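Griditz cell users list
Posted Tuesday, 2:15 pm, by the Kenmont bench

Re: Fixture plate keeps drifting
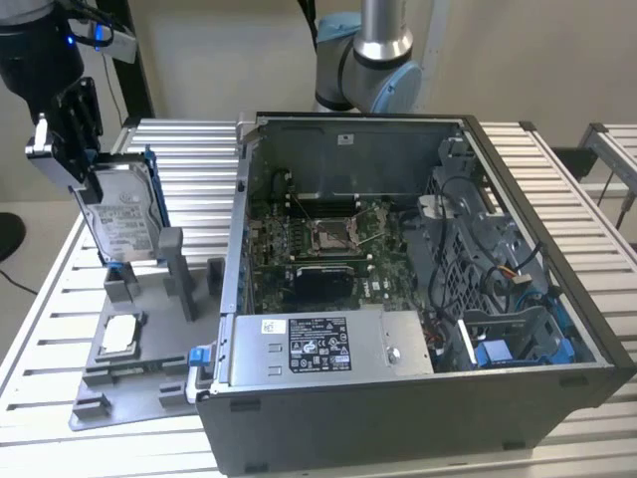 Drift on the fixture plate had us chasing our tails too, so I'm really happy to pass on what fixed it! We run the Torvik teardown routine on old desktop towers, and the plate sits on the slatted aluminum bench right next to the tower. We were bolting it down by eye after every cleaning. Now we re-teach it every 300 cycles, and I use the drive itself as the gauge: with the carrier standing upright on the plate and the fingers closed on the top of it, you can see a lean right away against the two gray pillars. If it leans, loosen the plate, let the gripper hold the drive, snug the bolts a little at a time, and teach the point again. Love how simple that is.

On Tuesday Pustach wrote:
> Our pick point for the hard drive moves 2 mm over a shift.
> We swapped the finger pads and it made no difference.
> Do you re-teach the CPU recess at the same time, or leave it?

Yes, do the recess too! It's on the same plate, so it moves with everything else. The whole job takes us 60 minutes, and most of that is the CPU, because the square recess is so much fussier than the drive spot. Also check the cable loops at the wrist. Ours were tied too short and tugged at the far end of the reach. I gave them more slack and the picks got so much nicer.

Send your numbers when you've tried it, I'd love to compare!

Griditz cell users list | Contact the list owner | Back to top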